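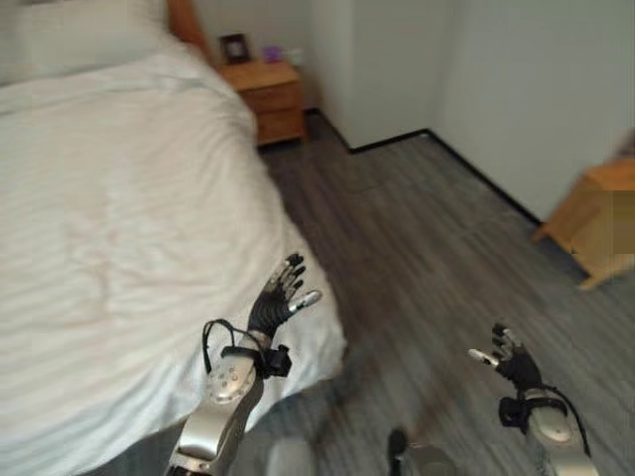

4.3 Unintended grip during arm retraction

The most frequent fault in the bed-making trials was a failure to let go. The controller commanded the hand to open, the hand reported that it had opened, and the arm withdrew with fabric still held between the thumb and one or more fingers. We refer to this as a retained grip. Of the 300 trials run in the Virkach test apartment, retained grip accounted for more stops than all other faults combined. The release check compares finger joint angles against a stored open posture, which in Fig. 4a is the posture of the left hand over the edge of the duvet, fingers spread and pointing upward. The right hand, with its fingers partly curled, would fail the same check. The weakness of the method is that joint angles describe the hand and carry no information about the cloth. A thin fold caught at the base of the thumb shifts the measured angles by less than the tolerance, and the check passes.

The consequences depend on the direction of withdrawal. When the arm moved up and away from the mattress, the cloth usually slid free under its own weight. When the arm moved sideways or toward the torso, tension built up along the fold and was passed to the shoulder and waist. The balance controller, tuned by Đặng for free-space arm motion, treated this load as a disturbance and stepped backward to absorb it. The backward step increased the tension. In trial 1183 (trials are numbered from the start of the project, including pilot runs) this loop continued until the waist torque limit was reached and the robot went into a protective stop, leaning over the bed. 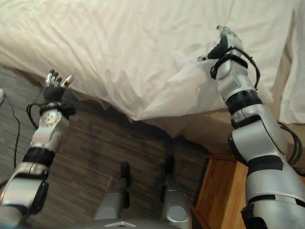 Fig. 4. Bedroom trials. (a) Both hands clear of the bedding. (b) Right hand gripping a fold of the sheet.

Why did the torque limit not act earlier? The limit had been set for lifting tasks, where short peaks are normal, and a filter on the signal delayed the stop until the load had been sustained for 2 s. During a retained grip the load rises slowly, so most of the backward motion had already taken place by the time the filtered value crossed the threshold.

Two changes were made. First, the release check now includes a short upward test motion before any sideways travel. If wrist force rises during this motion, the hand is commanded to open again and the arm holds its position. Second, backward stepping is disabled while either hand is within reach of the bedding. McIntyre objected that the second change removes a recovery action the robot may need if it is pushed from the front. We accept this. The restriction is therefore tied to a lower walking speed and to an exclusion zone for people during the trial.

The test motion does not cover fabric caught on the outside of the hand or on the wrist cabling. Trịnh is evaluating a fitted sleeve for this purpose, and no results are available yet.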